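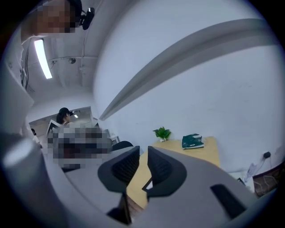
Work with a hand-held gripper at the Ornthorpe motion laboratory.

ORNTHORPE, July 14, 2018. The Ornthorpe Institute has released the first public version of Tomar, a software package that converts recordings made with hand-held grippers into motion plans for two-armed robots. The package is available to universities and other research groups without charge. Commercial users may apply for a separate license.

Tomar was developed over two years by the Institute's motion group under the direction of Dr. Inger Kárason. It replaces a set of in-house programs that had been in use at the laboratory and that, according to the group, had become difficult to maintain as the number of recordings grew.

The release is accompanied by a library of 3739 recordings of household tasks. Each was made by a person using one gripper in each hand, and each has been checked by a second member of the group before being added. The tasks include moving, turning and lifting flat objects, opening containers, folding cloth and placing small items on shelves.

"A recording made by a person is full of small pauses and corrections," said Dr. Kárason. "A planner that copies all of them is slow, and a planner that removes all of them tends to drop things. Most of our effort has gone into deciding which ones to keep."

The software works in three stages. The first estimates the position of both grippers from camera views and places the two paths on a common clock. The second divides each recording into short segments, such as approach, contact and lift. The third adjusts the segments to the reach and joint limits of a particular robot arm and reports any segment the arm is not able to carry out.

The second stage was rewritten in January after tests showed that the earlier method often marked contact too late when a gripper closed on a thin object. Ese Osagie, who leads the perception work, said the new version compares the motion of the two hands before it assigns a label.
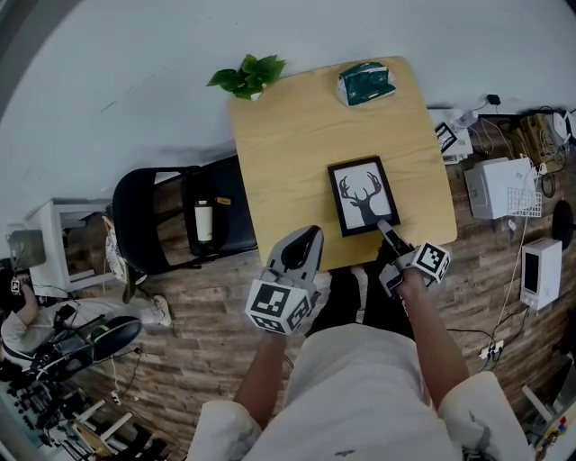
"When someone picks up a flat, rigid object, the two hands rarely arrive together," said Osagie. "One touches a corner and waits for the other. The old code looked at each hand alone and treated that wait as the end of the task. The new code knows that the other hand is still on its way."

The group tested the revised stage on 378 recordings that had not been used during development. Osagie said the segments were reviewed by hand, and that the remaining errors were mainly in tasks where one gripper hides the other from the overhead view. A full account of the test is included in the documentation.

Markers attached to the grippers remain the preferred means of tracking in this version. The package can run without them, but the group advises against doing so where the results will be used to drive a physical arm. Support for tracking without markers is listed as experimental and is turned off by default.

The third stage makes use of Pradik, a path planner that the Institute released earlier and that continues to be offered on its own. Danang Kusuma, who maintains both packages, said that existing Pradik users will be able to load Tomar output directly, provided that they update their arm description files. A conversion tool is included in the release. Settings saved under the oldest file format will need to be entered again.

"We have tried to make the error messages useful," said Kusuma. "If a wrist cannot turn as far as the person's wrist did, the program gives the segment, the joint and the angle. The user can then change the plan or record the task again."

On the laboratory's own workstations, the complete process takes an average of 70 seconds for a single recording. Larger batches may be run overnight on a shared server. The Institute has set a limit of 100 recordings per batch for outside users of that server during the first months of operation, and requests for a higher limit will be considered individually.

The recordings have been made in ordinary furnished rooms, and the group intends to continue in this way. Garba Afolabi, who supervises the recording work, said that plain backgrounds had produced good figures in early tests but had been a poor guide to later performance.

"A planner has to cope with cables, chairs and people walking past," Afolabi said. "We want those things in the data from the beginning."

Faces are obscured in all camera views before a recording enters the library. Participants may ask for their recordings to be withdrawn at any time, and the library will be reissued at regular intervals so that such requests can be carried through.

Outside testing of the package has been conducted by Lenon, an engineering firm that builds control systems for light assembly. Tove Hjaltested, head of software at the company, said her team had used an early copy to plan part transfers between two arms and had reported several faults in the timing module, all of which were corrected before release.

The next version of Tomar is expected to add support for arms mounted on a moving base. Questions about licensing should be addressed to the Institute's software office, and reports of faults should be sent to the motion group through the form supplied with the package.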